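Stop tuning the planner

Third time this month somebody has sent me a plot of planning time before and after. Big drop, nice colors, sampling planner replaced with a newer sampling planner. Great. And the arm still reaches for where the box used to be.

My complaint, and I'll try to keep it short as I have a build running: we spend our hours on the part of the stack that is fun to benchmark, and the failures live in the boring part between the parts. Frames. Timestamps. Who owns the transform from wrist to camera and when it was last touched. Whether "gripper open" means commanded open or measured open.

I work on Dovora, the planning and replay layer we use in the Farnach cell and in sim. Before that I was on perception for Atanasov, so I've been on both sides of the blaming. Perception says the pose was fine when it left. Planning says the pose was fine when it arrived. Both correct! It was 6 frames old by then and the wrist had rolled.

Wrist roll is the one that gets everybody. You write your detector against level views, as all the views you looked at while writing it were level. Floor at the bottom, walls on the sides. Then you bolt the camera behind the fingers and the whole world leans over the first time the planner picks a sideways grasp. Nothing is wrong with the grasp. The planner doesn't care about roll and why should it. But somewhere three modules down there's a function called find_support_plane that quietly assumes up is up in the image.

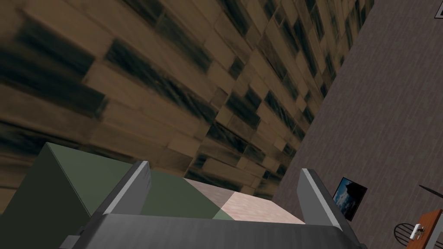
Wrist view in sim, fingers open, green box to the left of the gap.

Look at where the wall and floor meet. That diagonal is a clean long line and a lazy plane fit will happily grab on to it. And the parquet, all those dark streaks, tiny pattern far off and big soft blobs up close. Feature matchers love that stuff. They will give you a very confident answer about a floor you didn't ask about.

I have heard "so rectify the image" so many times. Sure. With what angle? From the joint states. At what time? And now we're back at timestamps, and you've got an extra warp in the loop plus black corners your detector never saw in training. I've seen a detector call a black corner a bin. High score too.

What I'd do, and what we mostly do on Dovora now, after a long fight:

Gravity goes in the message. Every cloud, every mask, every pose carries the gravity vector in its own frame, at its own time. Costs nothing. Any function that wants "up" has to take it as an argument. We grepped for the ones that didn't and found 8. Two of them were mine.

Stale data is an error. Not a warning, we had warnings, there were so many warnings they had their own log file and the log file got rotated. If the pose is older than the limit the planner refuses. People hated this for a week. The cell stopped constantly. Then they fixed the clock on the camera box, that had been bad since before I got here, and it stopped stopping.

Replay everything from the wrist. Our old viewer had one fixed overhead camera and everything looks fine from overhead. Arm goes to box, box is under arm, lovely. Watch the same run from the gripper and you see how little the detector gets to work with. Half of a box. A finger in the way. A slab of palm across the bottom of the picture that someone masked out with hardcoded numbers for a gripper we don't own anymore.

The third one is the one I'd push on anybody. It is not clever. It's a dropdown in a viewer – took me most of a Wednesday and it has found more bugs than the whole regression suite.

The argument against, which I get from the Boten people mainly: end to end policies make all this go away. Train on enough rolled views and the network sorts out up for itself. Maybe. I've watched theirs and it's good, I'm not going to pretend otherwise. But they still had the clock problem. The network learned around a constant delay, very nicely, and then someone swapped a cable and the delay was a different constant. They spent nearly 6 weeks retraining before anyone plotted the timestamps. A learned policy doesn't remove the seam, it just moves it somewhere you can't put a breakpoint.

Also people say sim hides all this so why bother checking there. Backwards I think. Sim is where you can check it cheap, if you let sim be mean. Ours handed over perfect poses with zero delay for ages, becuase that was the default and the demos looked better. Now delay is on by default and you need a flag to turn it off, and the flag prints your username.

So. Planner speed. I don't care if it's 3 times faster. The arm waits on the vacuum line longer than it waits on the plan. Send me a plot of pose age at the moment the fingers close, per grasp, whole shift, no averaging. I will read that one. I'll print it out.

Build's done, it failed, it's a transform test. Of course it is.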